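Brarkside Technical Institute Opens Sheet Metal Apprenticeship in Pleninville

PLENINVILLE — Brarkside Technical Institute will begin taking applications in February for a registered sheet metal apprenticeship at its Pleninville campus. The program covers layout, fabrication, and installation of ductwork for commercial buildings.

Apprentices work full time for a participating contractor and attend class on Tuesday evenings, beginning at 6:00 p.m. Related instruction totals 200 hours per year. Course topics include blueprint reading, trade math, duct sealing, and welding of light-gauge steel. Shop periods are held in the fabrication bay on the east side of the campus.

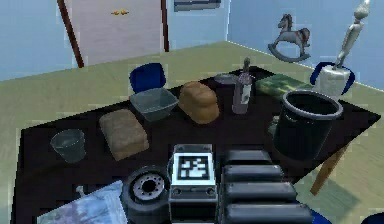 Applicants must be at least 18 years old, hold a high school diploma or equivalent, and pass a test in basic arithmetic and measurement. A valid driver's license is required before the first job assignment. Prior experience in the trade is not required, but documented work hours may be credited toward the first year.

Thongsuk Mechanical and Eraro Air Systems have agreed to employ apprentices from the first class. Both contractors will pay wages on a stepped scale, with increases tied to completed work hours and passing grades.

"Contractors in this area need people who can read a drawing and cut a fitting to size," said Nosipho Mokoena, director of trades programs at Brarkside. "The schedule was set so apprentices can stay on the job during the day."

Brarkside enrolled 1,427 students across its trades programs last year — 106 of them in heating and cooling courses.

Application forms are available from the Brarkside admissions office.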